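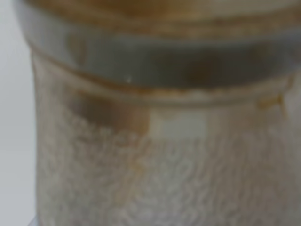
How to remove coffee and milk tea stains from a drinking cup

If you drink coffee or milky tea every day, you know how the inside of the cup looks after some weeks. It gets a tan color, and the normal washing with a sponge does not take it away anymore. On this page I explain the method I use in my kitchen. It needs only things from the cupboard, and it works for translucent plastic cups, for glass and for most ceramic cups.

What you need

Baking soda
White vinegar (only for the last step)
A soft sponge and an old toothbrush
A kettle or very warm water from the tap
A dry cloth

Please do not use steel wool or the rough green side of the sponge. It makes small scratches on plastic, and in these scratches the next coffee will stay even better.

Step 1. Look at the stain first

Hold the cup to the window and look inside. There are usually two kinds of dirt. One is a thin film over the whole wall, which comes from the milk. The other is the darker line where the drink was standing, and the drops that dried above it. The film is easy. The line and the drops need more time, so it is good to know where they are before you fill the cup with water.

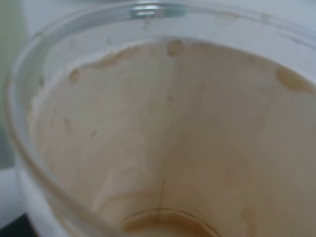
Milky film on the inner wall, with a darker brown line near the top.

Step 2. Rinse and soak

Rinse the cup with warm water and pour it out. Put in 3 teaspoons of baking soda, then add 200 ml of warm water for a normal mug. If the brown line is higher than this, fill the cup until the water covers it. Stir until the powder is mostly dissolved.

For glass and ceramic the water can be hot, but not boiling. For plastic use only warm water – some cups become soft or lose their shape.

Leave it for 12 minutes. For a very old stain you can leave it overnight, this does no damage to the cup.

Step 3. Brush the line

Pour out the water, but keep the wet powder which stays at the bottom. Take some of it with the toothbrush and go along the brown line in small circles. Do not press hard. Then do the same with each dried drop. The space just under the rim is often forgotten, and there the drops are the most stubborn.

After this, wipe the whole wall with the soft sponge, from the rim down to the bottom.

Step 4. Clean the outside and the seams

If the cup or container has a ridge, a band or a lid, some dirt collects there also. Go around the ridge one time with the toothbrush and rinse it well. Take the lid off and wash it separately.

Step 5. Vinegar rinse

Rinse all the soda away. Put one spoon of vinegar in the cup, fill up with cold water and wait a few minutes. It takes away the white haze that hard water leaves. Then wash with dish soap as usual and dry with the cloth.

If the stain is still there

Repeat steps 2 and 3 one more time. With plastic it can happen that the color went into the material, and then a light tan shade will remain. The cup is still fine to use if it is clean and has no cracks or smell.

Do not mix vinegar with bleach, also not small rests of it in the sink.

Last updated: 31/07/2021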